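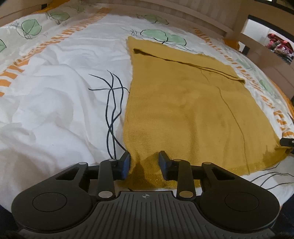
About Nirkside

5 min read

Nirkside makes practical classroom materials for teaching science to eleven- to fourteen-year-olds, an age group that will happily learn the boiling point of anything provided there is a chance of it boiling over. We write the workbooks, pack the experiment kits, and answer the phone when the two disagree.

We are a small company. Our office is upstairs from a place that repairs vacuum cleaners, and our warehouse is the part of the office without carpet. Everything we sell has been written, tested, argued over and put in a box within a short walk of the kettle.

How we started

Maja Czarnecka taught middle school science for 16 years and spent a fair portion of them looking for the other half of things. The lamp was in one cupboard and its plug was in another building. The textbook called for a piece of equipment last made when her own teachers were in school. She began writing her own lessons using only what could be found in the room, photocopied them for the teacher next door, and was then asked for them by people she had never met, some of whom complained about the staples.

The first Nirkside unit was on density. It had a blue cover, and it had a mistake on page 2 that we still get letters about. We have kept one copy of it on the office wall, opened to the page.

From there we added units one at a time, as they were ready, and this explains why our early catalog offered a great deal on floating and sinking and nothing at all on electricity. Electricity arrived eventually. So did cells, forces, rocks, weather and a unit on sound that we would ask you to teach at the far end of the corridor.

What we make

Our units come in two ranges, named after the streets the authors were living on when they wrote them. We meant to change the names before we went to print.

Stornetti is the full course. Each unit has a student workbook, a teacher's guide and a kit with enough equipment for a class working in pairs. The teacher's guide tells you what to say, what students will probably say back, and how long the cleanup takes. We timed the cleanup with real students, so the numbers are discouraging but correct.

Bronder is the short version, for schools that already own the equipment or believe they do. It is a set of single lessons on loose cards. You can teach them in order, or you can pull one out when you find that you have somebody else's class next period and no plan left by anyone. Substitute teachers are the people who write to us most warmly about Bronder, and a few of them have asked that we print the cards on something you can wipe.

We also publish the Grīnberga question bank, 1,005 questions sorted by topic and difficulty. It was supposed to be an even thousand. The last few were on magnets, and their author would not give them up. Yes, the line over the "i" belongs there, and no, our invoicing software can't print it, so it will show up on your bill looking like something else.

How we test things

A unit goes into classrooms before it goes on sale. We hand it to teachers who didn't write it and ask them to teach it exactly as printed, including the bits that look wrong. Then one of us sits at the back on a small chair and keeps quiet, which is harder for some of us than for others. What we learn is mostly humbling. A diagram we were proud of gets read upside down. An experiment meant to fill a lesson is over before attendance has been taken.

Then we go back and rewrite. Our unit on heat has been through this more often than any other and is now very good, if we may say so, though Maja can no longer be in the same room with it.

What we don't do

We don't make apps. We tried, and it went as well as you would expect from people whose warehouse is a piece of floor. We don't sell glitter in any quantity. We don't promise that science will become every student's favorite subject — we have met students, and some of them like band.

Ordering and getting in touch

Schools can order by purchase order or card. Kits usually ship within five working days, except in February, when half the schools we know discover the same leftover budget and we all eat lunch standing up. If something in your kit is missing, tell us what it is and we'll mail a replacement without asking you to fill in a form. If something extra is in your kit, it is probably a pen, and we'd like it back.

Workbooks can be bought without kits and kits without workbooks. Refill packs cover the items that get used up, spilled or taken home in pockets.

Recent posts

Why the rocks unit weighs so much
Corrections to the density unit, continued
Teaching circuits with a flat battery
A new teacher's guide for Weather — Jan 27, 2023
Bronder cards: can we laminate them?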